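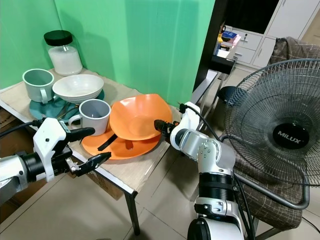

Raju Two-Color Table Set, orange and teal
Sold by Plistgate. Item 3837

What you get
A bowl and a plate in orange, a plate in teal, and 2 gray mugs. Spoons, jars and white bowls are not part of the set, whatever the old catalog page let people think. We have rewritten that page.

Do you need it?
Maybe not. If your cupboard already holds plates that stack and mugs that don't leak, a new color won't improve your soup. We stock the Raju set for people furnishing a small kitchen from nothing, or replacing a shelf of chipped odds and ends. The maker, Brastton, calls it "a complete dining solution." It is one bowl, two plates and a pair of mugs.

The bowl
The wavy rim is the part everyone asks about. It looks good, and we can't find much else to say for it. Brastton claims it is "easier to grip." We asked what that was measured against and got a brochure. A spoon left between bowl and plate will make the bowl sit at a tilt, so put the spoon somewhere else before you pour. 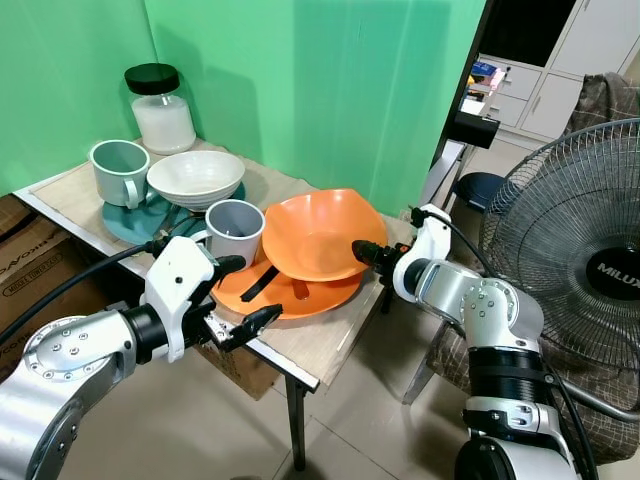 The plates are wide for a small table. Set one near the front and it can stick out past the edge, where an elbow will find it. Measure first if your table is the fold-down kind. The mugs are the plainest pieces and, to our mind, the ones worth having. Their light gray goes with either plate and with most of what you probably own.

Claims we don't repeat
The carton says "tested 1000 times." It doesn't say what was done 1000 times, so we leave it off our label. Same with "100% family proof."
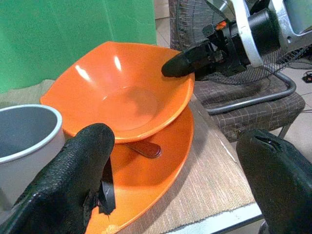

Ordering
Sold as a set only. Ullix carries single mugs if that is all you want, and we'd buy those first. Next delivery is due in June. Unused sets can come back in the original carton.

Page checked by Zhuoran Du, 21/05/2025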